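Speaker notes: Can it do the chore yet?
Danko shop-floor evening, 2020-08-12
Slot: 34 minutes including questions

Slide 1. Title
Wait for the door to close. Say thanks to Danko for the room. Ask for a show of hands: who has a robot vacuum at home? Then: who still owns a broom? Leave the hands up a second and move on.

Slide 2. The claim
Every December the trade press says next year is the year machines take over the small jobs. Sorting, folding, clearing a bench. I want to go through what those jobs ask for and say where I think we are. My short answer is "some of them, slowly, if you set the table for it."

Slide 3. What already works
Rigid parts, known shape, same place each time. The Fandis line has done this for years and it is boring to watch. Do not spend long here. Mention that a dishwasher is a chore robot and we stopped calling it one.

Slide 4. What doesn't
Towels, bags, cords, anything that changes shape when you pull it. Say the word "deformable" once, explain it, then go back to plain words.

Slide 5. Wire sorting
Let people look before talking. Everyone in this room has a drawer like this.
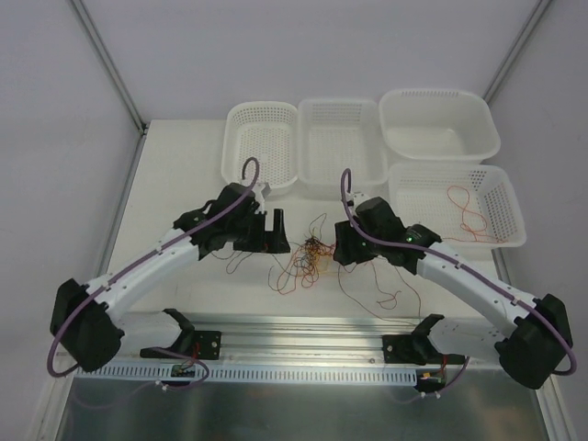

Slide 5: Two arms, a tangle of wire, and four white baskets at the back.

Points to make:
The orange, brown and dark wires are thin and lie across each other. A camera has to decide where one ends and the next begins. People do that by tugging and watching what moves.
Two grippers help, as one can hold while the other pulls. They also have to stay out of each other's way, which eats time.
Putting a wire in a basket is the easy half. A basket doesn't move and it has a wide opening. Getting one strand free of the clump is the hard half.

Slide 6. Cost of a miss
When a person drops a wire they pick it up without noticing. A machine needs to know that it dropped it. On the Skeken trial we logged 11 stops in one shift, and 2 of those were the gripper closing on air and carrying on as if it had something.
(If asked: no, I can't share the full log.)

Slide 7. Shop or home first?
Shop. You can fix the light, the table height and the bins. Rindix is pricing for shops only and I think that is right. A kitchen changes every day.

Slide 8. Questions
Likely one: will it take jobs? Say what I have seen, which is people moved to inspection, and say that I haven't seen many sites.
Repeat each question into the mic. Leave slide 5 up while people talk.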